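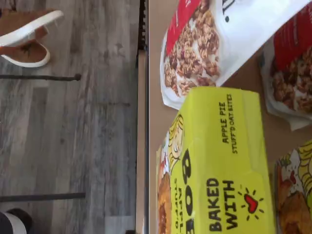
Bildergalerie: Vorratstisch im Gemeinschaftshaus Fekville

Im August 2025 hat das Gemeinschaftshaus Fekville seine Ausgabe für Pausenverpflegung neu geordnet. Die Leitung liegt bei Hema Pai, die Bestandsliste führt Valter Engström. Verpackte Backwaren und Riegel werden seither getrennt von Getränken gelagert und auf einem eigenen Tisch bereitgestellt.

Zum Bild: Gelbgrüne Schachtel der Sorte »Apple Pie Stuff'd Oat Bites« auf der hellen Tischplatte. Der Aufdruck »Baked with« mit rotem Herz steht in schwarzen Buchstaben auf der Packung – die Schmalseite trägt eine gezeichnete Mädchenfigur mit gelbem Haar. Der Boden in grauer Holzoptik gehört zum Raum Swanson.

Hinweise zur Ausgabe

Der Raum bietet 25 Personen Platz. Angebrochene Packungen sind innerhalb von sieben Tagen zu verbrauchen. Angaben zu Allergenen sind der jeweiligen Verpackung zu entnehmen. Rückfragen zum Bestand beantwortet Pavithra Pai.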